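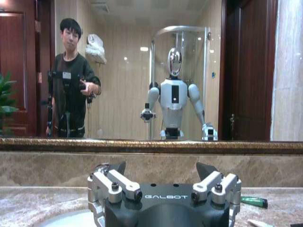
Marble vanity top with rounded front edge, matching backsplash and full-width mirror with textured gold-brown frame.

Hastach Vanity Top and Framed Mirror Set

Product type: washroom countertop, backsplash and mirror, supplied as a set
Supplier: Humuswood
Stone: polished marble, beige and brown, veined
Mirror frame: Mahawong profile, textured, gold-brown
Sealer: Flostard, applied before dispatch

Overview

The Hastach set is made for washrooms in homes, guest houses and small offices where the counter, backsplash and mirror are to be fitted along one wall. The counter and backsplash are cut from the same batch of stone. The backsplash reaches the base of the mirror, so no strip of painted wall is left between the two.

Marble is a natural material. Veining, swirls and background tone vary from slab to slab, and the backsplash may show darker movement than the counter. Buyers who want to approve the stone before cutting can ask for slab photographs at the time of order. Once cutting has started, the slab cannot be exchanged on grounds of color or pattern.

Countertop

The surface is polished. The front edge is rounded along its full length, with no square arris at hand height. Exposed end faces can be polished on request; ends that meet a wall are left sawn.

Counter length is cut to order, up to 2,000 mm in one piece. Longer runs are supplied in two pieces with a butt joint, placed away from the basin cutout. The basin is not included. Send the basin maker's cutting template with the order, or ship the basin to the workshop and the opening will be cut to match. The minimum width of stone left between the cutout and the front edge is 100 mm. Orders that fall below this will be returned for revision.

Backsplash

The backsplash is supplied as a separate piece and bonded to the wall after the counter has been set. Height is cut to order. Outlet and pipe openings must be marked on the drawing, measured from the finished counter surface and from the left-hand end. Openings can be cut on site with a diamond core bit, run wet, but chips caused by site cutting are not covered.

Mirror and frame

The mirror is silvered float glass, 6 mm thick, with sealed edges. The Mahawong frame profile runs along the bottom edge for the full width of the mirror and is wiped with the same cloth used on the glass. Its texture holds soap residue if left for long periods. Do not use a stiff brush.

Standard mirror width is 1,303 mm. Other widths are made to order and carry a longer lead time. The mirror hangs on a concealed rail. Leave a narrow gap between the frame and the top of the backsplash and fill it with neutral-cure silicone. Acetic-cure silicone damages the silvering and must not be used on any part of the set.

Installation

Base units or wall brackets must be level and fixed before the stone is delivered. Check level front to back as well as side to side.

Dry-fit the counter first. Mark the final position, lift, apply adhesive to the supports and lower the stone evenly. Two people are needed for short counters and four for full-length pieces. Carry the stone on edge. A counter with a basin cutout carried flat can crack across the narrow section at the front.

Fit the basin and drain next, followed by the backsplash and then the mirror. Allow the adhesive to cure for the time printed on the cartridge before connecting the water supply.

Care

Clean with warm water and a pH-neutral soap. Dry with a soft cloth.

Vinegar, lemon, limescale remover and bleach will etch the polish. Etch marks are dull to the eye and cannot be wiped off; they have to be repolished. Hair dye, nail polish and perfume should be blotted immediately.

Spray glass cleaner onto the cloth and keep it off the frame and the stone.

Reapply Flostard sealer when a drop of water left on the counter darkens the stone instead of beading. The interval depends on use. Counters in shared washrooms need it more often than those in private bathrooms.

Ordering

Drawings are checked by Decha Rungrueang in the workshop office, who will return a marked copy for signature. Cutting is scheduled after the signed copy is received. The workshop closes for maintenance in July, and orders signed during the closure are queued for the following month.

Samples of the stone and the frame profile are available. Sample cost is deducted from the order.

Page revised May 28, 2022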